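Zamcombe Street Tree Notes

README, last touched in February

G'day, and thanks for having a poke around. This folder holds my notes on the street trees of Zamcombe, which I started writing up after the council list turned out to be years behind what's growing on the nature strips. It's a plain spreadsheet, a folder of text notes and a rough map. I'm a retired bookkeeper, so the columns are tidy even where the botany isn't!

What's in it

trees.csv is the main file, one row per tree. There are 60 streets covered so far, mostly on the Werthorpe side of the creek, where I can walk before breakfast without cooking myself.

notes/ has a text file for each street. These are chattier. If a neighbour told me when a jacaranda went in, or that a brush box lost a limb in a storm, it's in there under "hearsay".

map/ is exactly what it sounds like. The colours are a bit garish, sorry (I like being able to read it on my phone in full sun).

The columns

Street, nearest house number, side of the road, common name, botanical name if I'm confident, trunk girth in centimetres at chest height, and condition. Condition runs from 1 to 6, where 1 is a stump with ambitions and 6 is a tree you'd happily park a picnic under. Girth is done with my old dressmaking tape, so anything fatter than the tape got measured in two goes and added up. I've put a "T" beside those rows.

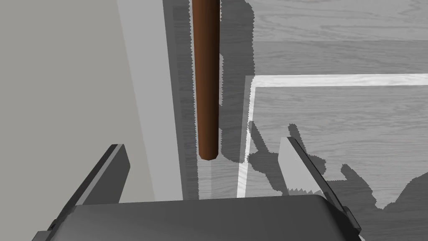 The girths are the bit I trust most, and the botanical names are the bit I trust least. I can tell a paperbark from a bottlebrush on a good day, but the eucalypts beat me every time. Yaneth Villanueva from the native nursery went through my gum tree rows and fixed 32 of them, very kindly, and she's marked her changes with "YV" in the last column. If you see a gum without those initials, treat the species as a guess.

Known problems

Zirnumik Lane is in there twice, once under its old spelling. I'll merge them when I work out which set of girths is newer.

House numbers on corner blocks are a mess. I used whichever front door I could see from the tree.

Nothing on private land is included, even the enormous fig on Nina Parade that everybody asks about. It's behind a fence and it isn't mine to measure.

Using it

Go for your life. School projects, shade maps, arguing with the council, whatever you fancy. I'd love a mention if you print any of it. Corrections are welcome too, and the easiest way is to send me the row number and what you reckon it should say. Please don't re-sort trees.csv before you send it back, I've had to untangle that once already and it ate a whole long weekend.

Next up is the streets behind the oval, once the magpies settle down.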